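Features > Fitness > Rowing

What a Winter on the Rowing Machine Did to Me

I signed up for the indoor rowing challenge at Fellbridge because the sign-up sheet was next to the water fountain and I was thirsty. That's the whole origin story, sorry! I'd been a member of the gym for years and had walked past the row of rowing machines probably every single visit on my way to something easier.

The first class was at 5:45 in the morning, in January, in the dark. There were 5 of us and one coach, and she had us row with our arms only for what felt like a week. Then arms and back. Then, finally, legs. I had assumed rowing was an arm thing. It's a leg thing, and my legs filed a complaint that lasted until dinner the next day (stairs were a real problem, and I live on the third floor).

My first timed 2,000 meters was ugly. I went out like somebody was chasing me, felt wonderful for maybe a quarter of it, and then spent the rest staring at the little screen and begging the numbers to move. The coach wandered over and said, very kindly, "So now you know what too fast feels like." I've thought about that sentence a lot, mostly while rowing too fast.

What kept me coming back was the Itthorpe crew. The gym over in Itthorpe was doing the same challenge, and every month both places posted their total distance on a whiteboard by the front desk. By the end of February they were 2,645 meters ahead of us. That's nothing! That's one person staying a little late! I started staying a little late. So did the retired couple who always take the two machines by the window, and so did a college kid who never once took his headphones off, and before long there was a line for the rowers after work, which had never happened in the history of Fellbridge as far as I know.

I got fussy about gear, too. I bought thin-soled shoes from Skakmont after somebody in class told me my squishy running shoes were eating half my push. I bought a Gruber seat pad, which I was embarrassed about for a day and have defended loudly ever since. Gloves I tried and gave up on, and my hands have toughened up fine without them. I do tape one finger on long days.

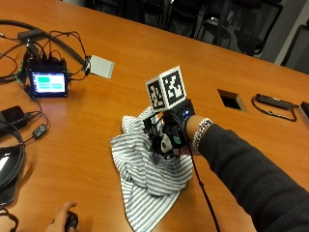 In March the coach started working on my stroke rate, meaning she wanted me to take fewer strokes and get more out of each one. I hated it. Slow rowing gives you so much time to notice what you're doing wrong, and I was yanking with my shoulders at the start of every stroke, something I'd been doing since January without a clue. She had me row with my feet out of the straps for two weeks. If you lean back too far like that, you just about slide off the end, so you learn pretty quickly.

We lost to Itthorpe, by the way. The final gap was 569 meters, and I could have rowed that during the time I spent picking a playlist. They were very gracious and sent over a box of bananas.

I still go to the early class. I did my timed piece again in April and took it out slow, almost lazy, and had enough left to sprint at the end with the whole room yelling. The new sheet goes up by the water fountain in September, and I've already talked my sister into it.

Filed under: Indoor Rowing, Member Stories, Getting Started

Contact the editors | Subscribe | All rights reserved | Back to top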